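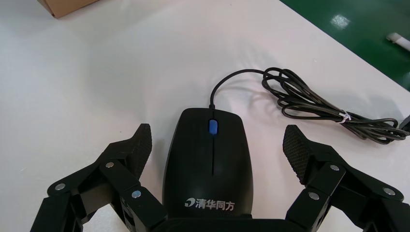
Photo: tbrandt_cell2 / Zulero user forum, cell setup board

Forums > Hardware > Grippers and End Effectors > Left/right pad spacing drift, mouse boxing cell

Posted in May by tbrandt_cell2

Two-arm packing cell, linkage grippers with the diamond-texture pads, wrist camera on each arm. The product is a corded mouse, cable coiled and tied, going into a folding carton. I'm looking for a second opinion on how to set the open position.

Current procedure, per the Hultness sheet we inherited:

1. Home both grippers with no part present.
2. Jog to full open, then back off 6 percent.
3. Store that as the approach width.
4. Run 10 empty cycles and check the pads come back to the stored width.

Step 4 fails on one side only. The left arm repeats. The right arm comes back narrower, and the offset grows over a shift. By the end of a shift the right pad touches the shell on the way down and the mouse rotates before the close command is sent. Current limit and speed are the same on both arms.

----

kessler-m wrote:

Check the pivot screws on the linkage before you touch any parameters. If one backs out, the outer plate can lean and the pad angle changes with it. You'd see that as a width error even when the motor position is correct.

Mark every screw head with a paint pen, run a shift, look again. Medium threadlocker, one drop, let it cure overnight. Don't use the permanent grade on those. The plates are thin and you will bend one getting the screw back out.

----

ohm_and_away wrote:

I'd disagree on the order. A loose pivot usually shows up as scatter. A steady creep in one direction over a shift sounds like the home reference moving. Which homing mode are you in? On our cell the default was "home on stall", and the stall point walked as the gearbox warmed up. Switching to index mode fixed it without a wrench.

----

tbrandt_cell2 wrote:

Home on stall on both arms. That was my first thought too, but then I'd expect the left to creep as well. Will log motor position against a caliper reading at the pads so we can separate the two.

----

kessler-m wrote:

Same mode doesn't mean same behavior. But yes, do the caliper check. If the motor count moves, it's homing. If the count holds and the pads move, it's mechanical. Ten minutes of work and it ends the argument.

----

pallet_jack wrote:

Different question. Why approach at near full open at all? The shell isn't wide. We run a Zeng controller on a similar job and keep the approach at part width plus 9 mm a side. Shorter stroke, less wear on the pivots, faster cycle.

----

tbrandt_cell2 wrote:

Box clearance. The lower fingers have to pass outside the carton with the lid standing up behind it, and we use the same stored width for squaring the box and picking the part. I could split it into two widths, but the program was written for one and the recipe table has no spare field. View from the head camera with the arms at the box:
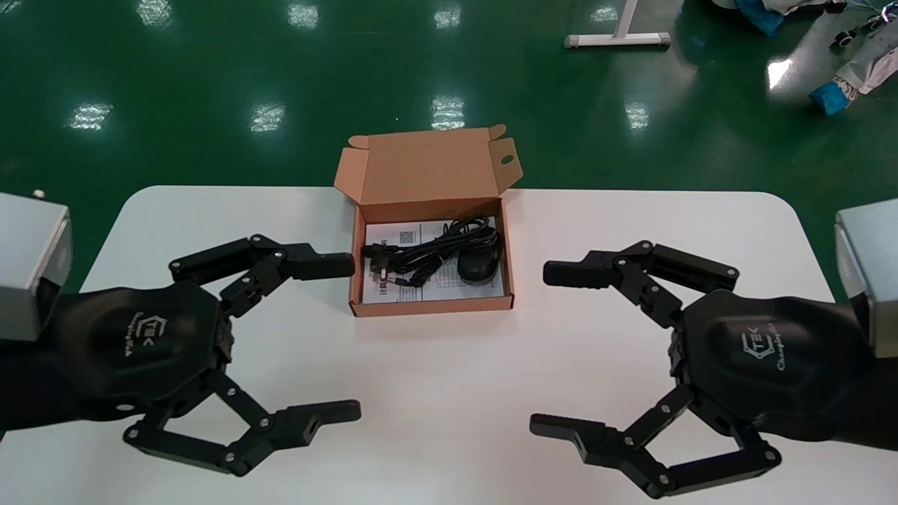 Results after one shift

tbrandt_cell2 wrote:

Logged 29 readings on each arm, motor count and caliper. Left arm: both flat. Right arm: count flat, caliper closing up steadily. So it's mechanical, and homing is off the list.

Pulled the right gripper. The screw on the outer plate turned by hand. The bushing behind it was worn oval, up to 0.3 mm on the long axis. The play always takes up toward the closing side, which would explain creep instead of scatter.

----

ohm_and_away wrote:

Fair enough, I was wrong about the reference. I'd still move off home on stall while you have it apart. You are driving that linkage into a hard stop every time it homes, and a bushing that is already worn won't like it.

----

kessler-m wrote:

Agree with that. Replace the bushings on both fingers as a set. If you only do the worn one, the pads won't close on center. Re-teach the pick after, and do the box squaring points too if they share the same width.

----

tbrandt_cell2 wrote:

Bushing set ordered from Itudport. Index mode is set on both arms as of this morning. Right arm is running on the old bushing with threadlocker and a re-home at every break until the parts arrive.

----

pallet_jack wrote:

Still think you want two widths. You can put the second one in the tool offset table if the recipe has no room. It's ugly but it survives a restart.

----

tbrandt_cell2 wrote:

Didn't know the offset table was readable from the pick routine. Will try it when the gripper is back off for the bushings.

Related threads
Home on stall vs. index mode, which one for linkage grippers
Diamond pads: cleaning interval and replacement
Wrist camera recalibration after a gripper swap
Carton lid falls forward during insert
Threadlocker grades for thin plates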